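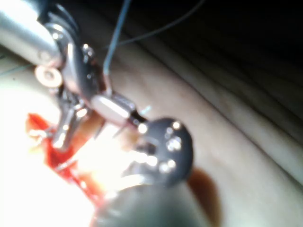 Figura 4. Extremo articulado de un instrumento sobre tejido.

4.3 Conexión del monitor Meria a la red de quirófano

El presente apartado describe la puesta en servicio del monitor Meria y del grabador Fident. Las operaciones deberá realizarlas personal técnico autorizado por el centro.

PRECAUCIÓN: No conecte el monitor a una base de enchufe múltiple. Utilice exclusivamente el cable de alimentación suministrado.

1. Fije el monitor al brazo de techo o al carro Bowen y compruebe que los cuatro tornillos queden apretados.
2. Conecte el cable de vídeo a la entrada A. La entrada B se reserva para la señal auxiliar.
3. Conecte el conductor equipotencial al borne posterior.
4. Accione el interruptor general y espere 30 segundos. El indicador frontal pasará de ámbar a verde.
5. Acceda a Menú > Imagen > Luminancia e introduzca el valor 700. Para salas con iluminación ambiental reducida, consulte el apartado 4.5.
6. En el grabador, seleccione Destino > Servidor y escriba la dirección facilitada por el servicio de informática.
7. Pulse Guardar y reinicie ambos equipos.

NOTA: El grabador admite 2,190 minutos de vídeo en su memoria interna. Al alcanzar el 100 % de ocupación, la grabación se detiene y se muestra el aviso E-04.

Limpieza de la pantalla

Apague el equipo antes de limpiarlo. Emplee un paño suave, ligeramente humedecido, y no pulverice líquidos sobre el panel.

Para solicitar repuestos, diríjase al distribuidor Brurkwood e indique el número de serie que figura en la placa posterior.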